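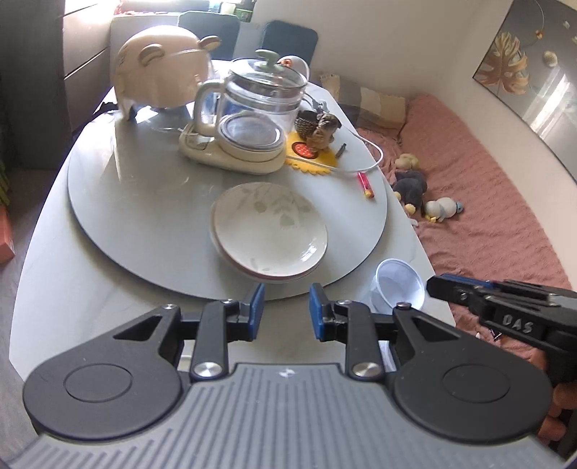

Fig. 4. Stack of plates.

Home | Guides | Downloads | Contact

4. Setting up the Temba water softener

The makers of most softeners promise glasses without a mark and a kettle that never furs up. Treat that with some doubt. The Temba will cut down scale if it is set to match your water. If it is set by guesswork it will mainly use up salt.

4.1 Before you start

1. Test the water at the kitchen cold tap. Don't go by the figure on a neighbour's unit or by a map of the area.
2. Write the result inside the front cover of this guide.
3. Turn off the stopcock and open the cold tap until the flow stops.

CAUTION: Do not fit the unit to a hot water pipe, whatever the fitter says about having done it before.

4.2 First fill

4. Pour 5 litres of clean water into the salt tank.
5. Add block or tablet salt up to the line. Dearer salt sold as "extra pure" made no difference that Aqeel Siddiqui could measure in our own trials.
6. Open the stopcock slowly and check both joints for drips.
7. Hold down SET, enter the hardness, then press SET again.
8. Run two full rinse cycles before drinking from any softened tap.

NOTE: The display counts down from 1000 litres. It is roughly right at best, so go by a fresh test strip.
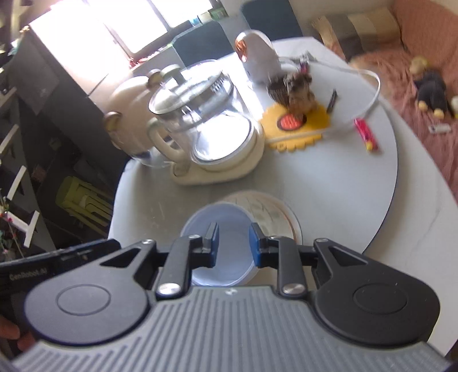
Can I leave out the second rinse?
You can if the water already tastes normal, but we have seen one rinse leave a salty taste often enough that we wouldn't rely on it.

4.3 Setting the clock

9. Choose a time for the nightly clean when no one draws water. The factory setting is 2 a.m.
10. Reset the clock after any power cut. The Mimuvier backup cell is meant to hold the time, but check it anyway.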